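Saltusside Training Shop: Fit-out and Equipment
Progress report to the Redard Fund
Wed 10 April

1. Purpose of this report

This report covers the second stage of the training shop at Saltusside, for which the Fund released its second payment in December. It deals with the produce area only: display furniture, stock for practice, baskets and the layout of the floor. The till counter and the chilled section belong to the third stage and will be reported on when that stage closes.

The shop is used to teach adults returning to work the routine tasks of a greengrocery department: filling and facing up bins, picking orders to a list, checking for damaged items and clearing down at the end of a shift. The grant agreement asks that the produce area be fit for group teaching before the summer intake.

2. Summary of position

Display furniture is in place and in use. Practice stock has been delivered except for one part order. The basket type has been settled. Spend to date on this stage is £316 below the agreed sum, and no transfer between budget lines is requested.

3. Baskets

Two types of basket were considered under the original specification, a folding fabric type and a rigid plastic type. The fabric type was dropped after the first trial sessions. It sagged when put down on the floor, and trainees needed one hand to hold it open while loading with the other.

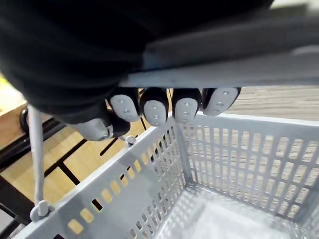
The rigid plastic basket was ordered from Plorkeo in a single delivery of 24. It keeps its shape when empty and can be loaded with one hand from standing or crouching height. The walls are open, with rows of small rectangular slots on one side and taller openings divided by thin ribs on another, so a supervisor can check the contents from the side without lifting anything out. The same openings let dust and scraps fall through, and cleaning is a matter of rinsing and leaving to drain. Small items such as single chillies can work their way into the taller openings. For picking exercises that include chillies, the session sheet now tells trainees to place the larger items first.

Four baskets are held back as spares. The rest are stacked beside the entrance at the start of each session.

4. Display furniture

The bins were supplied by Matei. They are wooden, open at the top and set at a slant, so that stock can be seen and reached from the front. The slant was the subject of some discussion before the order was placed. A steeper angle shows more of the stock but causes round items to roll forward against the front lip. The angle chosen is the shallower of the two offered. Onions and tomatoes have stayed in place during normal use.

Bins are filled by product family where possible, and some hold two kinds side by side. This is deliberate. Sorting mixed bins is one of the assessed tasks, and pairs were picked that differ clearly in colour for early sessions and less clearly for later ones. Light and dark green cucumbers have proved the most useful pair at the harder level. The difference is easy to see when the two are laid apart and much less so when they are heaped together.

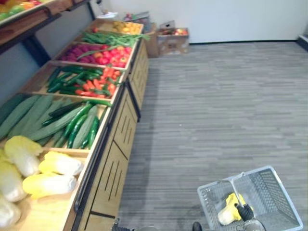 Produce display, with napa cabbage in the nearest bin and cucumbers, peppers and tomatoes further along. Basket at lower right.

The position of the basket during picking was left open in the first version of the layout. The current instruction is to set it on the floor close to the bin being picked and to move it along as work proceeds. Carrying the basket on the arm was slower in the timed exercises and led to more items being dropped. The drawback of floor placing is the amount of bending. A low stand will be tried in the third stage, with the cost met from the present underspend.

5. Practice stock

The stock order came to 441 items. Artificial stock was specified for most lines because the same pieces must be handled many times over a course. Fresh produce will be bought in small amounts for the sessions on spoilage and rotation, and is charged to the teaching budget.

Delivery was complete apart from part of the root vegetable line, which the supplier has confirmed as a late shipment. No session has been cancelled as a result. The exercises affected have been moved to the end of the course.

Napa cabbage is the line handled most in the opening sessions. It is large, easy to grip and shows clearly whether a trainee has placed it the right way round. The house rule is that heads lie flat with the leafy ends all facing the same way. Trainees learn this within the first session, but the rule tends to slip once heads are taken out and put back at speed. 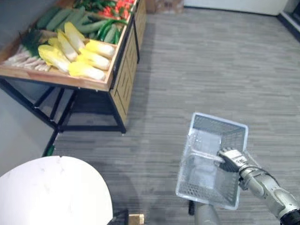 Facing up is therefore checked at two points, once after filling and again after the picking exercise. The second check takes longer than was allowed for in the session plan, and the plan has been altered to give it its own slot before the break. Floor checks have been added at the same point, covering the area beneath and around the display, where fallen stock is easily missed.

6. Work remaining in this stage

Outstanding root vegetable stock to be received and checked against the order.
Bin labels to be printed in the larger type size requested by trainees.
Front lips of the bins to be inspected for splinters and sanded where needed.
Written cleaning routine for the baskets to be added to the shop handbook.

The stage is expected to close on schedule. Receipts for furniture, baskets and stock are attached as Annex A, and the revised session plan as Annex B.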